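15/09/2021

# Household Laundry Policy, Revised

The laundry arrangements of this household were last set out in March. They have since been reviewed, and the present post replaces the earlier one in full. Readers who printed the March version should discard it.

## Scope

The policy applies to all washable clothing and bedding in the apartment at Lauritsen Court. It does not apply to coats, to wool, or to the curtains, which remain the responsibility of the building.

## Machines

The building has 3 washing machines and 2 dryers, all in the basement. Residents must use a prepaid card. The card is topped up at the front office, and the office closes at noon on Saturdays. A card with no balance will be refused by the machine after the door has locked, and the clothes will stay inside until the office can be reached. This occurred once in the spring and is the main reason for the review.

Loads are limited to 6 per month for this household. The earlier limit was higher and was never met.

## Sorting

Clothing is to be sorted into dark and light before it goes downstairs. The former third group, "uncertain," has been withdrawn. Items in that group were washed by hand in the bathroom sink, and in practice they were not washed at all.

New items with strong color must be washed alone the first time. A red dish towel was the subject of an earlier post, and the matter is considered closed.

## Drying

Cotton shirts may be machine dried on the low setting. Anything with a printed design goes on the rack -- the rack stands in the hall, and the bathroom door must be kept clear of it. Sheets are dried last. They tend to collect socks, and should be shaken out before they leave the basement.

## Folding

Folding is done in the bedroom on the same day as the wash. The bed must be made first, with the fitted sheet pulled down at all corners. Folding on the sofa is no longer permitted. Clothes left there were sat on, and several had to be washed again, which counted toward the monthly limit.

T-shirts are laid flat, with the collar opened out and the sleeves brought in. They are then folded in half lengthwise and in thirds from the hem. Shirts that have sat in the basket overnight may be smoothed by hand. Ironing is reserved for collared shirts.
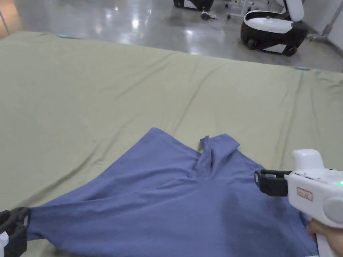 *A T-shirt awaiting folding on the green sheet.*

## Storage

Folded shirts go in the second drawer and are placed upright. The first drawer is for socks only. Bedding is kept on the closet shelf, with each set stored inside one of its own pillowcases.

## Comments

Comments on this policy may be left under the post. Requests to restore the sofa will be read, but should not be expected to succeed. The arrangements for ironing will be covered separately once a new board cover has been bought.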